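Dasness serving tray review: four months of breakfasts, snacks and one flood of tea

Posted Oct 30, 2024

I bought the Dasness tray back in June after my old plastic one split along the bottom, and I've been meaning to write about it ever since. It cost me $39 from Brimbridge, which is more than I wanted to pay for a flat thing with handles, but I was tired of carrying mugs upstairs one at a time.

First, the handles. They're long slots cut right through the curved end panels, and I can get all four fingers in without squashing my knuckles. My last tray had those shallow little grips that made me nervous with anything hot. With this one I can load up soup, toast and a full teapot and walk up the stairs at a normal speed (well, my normal speed, with the cat trying to kill me on every step).

The base is smooth and flat, so crumbs wipe off in one go. I did manage to tip a whole mug of tea into it in the second week. The rim kept most of it off the covers, and I mopped up the rest with a dish towel. No stain so far! I rub a bit of oil into it when it starts looking dull and I never soak it.

What I don't love: it has no legs. On a desk or a couch that's fine, but on a soft mattress it leans whenever you shift your weight, and tall glasses are asking for trouble. Brimbridge sells a folding-leg version, the Flerkitz, and if you eat a proper breakfast in bed every weekend I'd look at that one first. I tried it at the store and thought the legs were a bit wobbly, but you may get on with it better than I did.

Mostly mine gets used for movie nights. I pile on the packaged snacks - little cakes, crackers, whatever is in the cupboard - and carry the lot to the bedroom in one trip. It's light enough to lift with one hand when it's empty, and it slides down beside my dresser when I'm done with it.

Would I buy it again? Yes, though I'd wait for a sale. 4 stars, with one off for the price and the leaning.

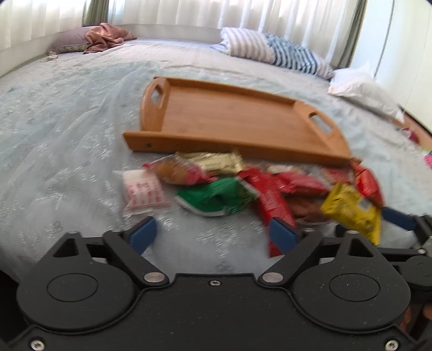 The tray on my bed, with snacks waiting to be loaded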